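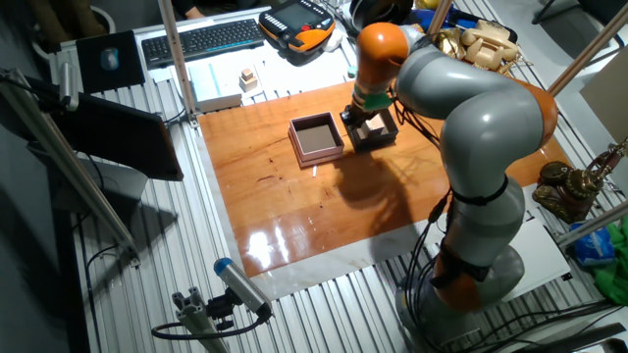
Home Topics Unanswered Tags Help Log in

Are bench rules for a small robot arm worth anything, or just paper?

hultham_bench
posted February 18, 2018

We have an arm on an aluminum bench, with a second arm at the same table. The job is as dull as it gets: pick up a small wooden block, move it from one open box to another, repeat. The site office at Hultham has now sent me a draft called "Good Practice for Shared Robot Benches." It has 107 points. I read all of them and I think maybe ten would change what anybody does on a given day.

A few that bug me:

- "The robot shall be operated safely at all times." What am I supposed to do with that?
- Speed held to 250 mm/s whenever a person is within reach. Fine, but the draft doesn't say which point on the arm that's measured at.
- Keep 500 mm clear on every side of the work area. Our keyboard and mouse live on the far edge of the bench. So does the teach pendant, and I'd like it to stay where a hand can get to it.
- A new risk assessment "for any change to the task." Is swapping a pink box for a blue one a change to the task?
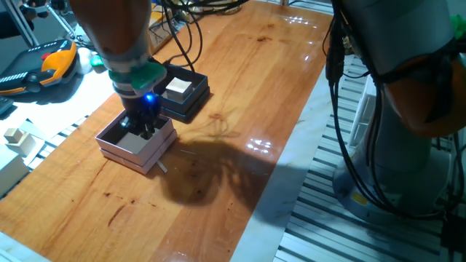
The draft also leans hard on the word "collaborative," as if buying an arm with that word in the brochure settles the matter. I don't buy it. The arm might be gentle, but what about the thing bolted to the end of it?

So which of this do people really follow? I have to send comments back by the first week of March and I'd rather not just write "no."

fandach_cells

You're right about "collaborative." It describes how a whole setup is used, and the arm is one part of it. You have to look at the gripper, the part it's holding, and whatever hard surface a finger could get trapped against. Gripper fingers going down into a box are a pinch point no matter how polite the arm is. Your draft should say that in one plain sentence, and I bet it doesn't.

Speed: ask for it to be written as the speed at the tool center point, then ask who checks it and how. Reduced speed at 250 mm/s is an old and common figure for hand-guided and teach work. It was never a promise that getting hit doesn't hurt. A slow arm can still squash you against a table.

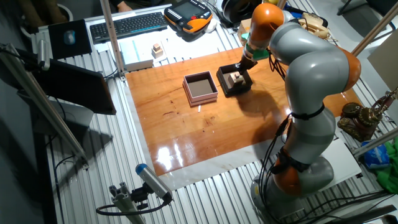 Gripper at the black box, with the pink box beside it.

Clearance: the 500 mm figure is there so a person doesn't get crushed between the arm and something that won't move. A keyboard isn't that. A frame post or a wall might be. I'd write back and ask them to list the fixed objects they mean, by name. And keep the pendant within reach, but give it a set place. I've seen it left wherever the last person put it down, and then everyone has to look for it at the worst time.

As for the box swap, same size and same spot, I'd log it and move on. If the new box is taller, or it moves, run the path slowly once with a hand on the stop. Any rule that treats those two cases alike will be ignored by the end of the week.

mahuika99

just follow the list. if something goes wrong they'll ask if you followed the list

burasdale_fixtures

I don't agree with the post above me, though I know why people say it. A list that long gets signed without being read, so all you have at the end is signatures.

We cut ours down to 3 rules taped to the bench, with the full document in a binder:

Stop button tested before the first run.
Hands out of the boxes while the arm has power.
Two arms at one table means one person runs both. 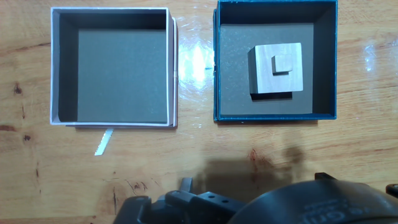

That last one came out of an argument over who was allowed to press start, and I still think it's the only one of them that earned its tape. Most drafts treat each arm as if it were alone in the room. Check whether yours says one stop button has to stop both arms. If it doesn't, put that at the top of your comments, ahead of the speed stuff.

I'd also leave wrist cameras out of the safety section. Ours were listed as a "protective measure" for months. They look at the table. They don't stop anything unless somebody has wired and tested them to do that, and on our bench it hadn't been done.

Related
Does a soft gripper change the risk assessment?
Who signs off on a program change at Fandach?
Emergency stop versus protective stop
Floor tape around a robot bench: useful or decoration?
Two arms, one pendant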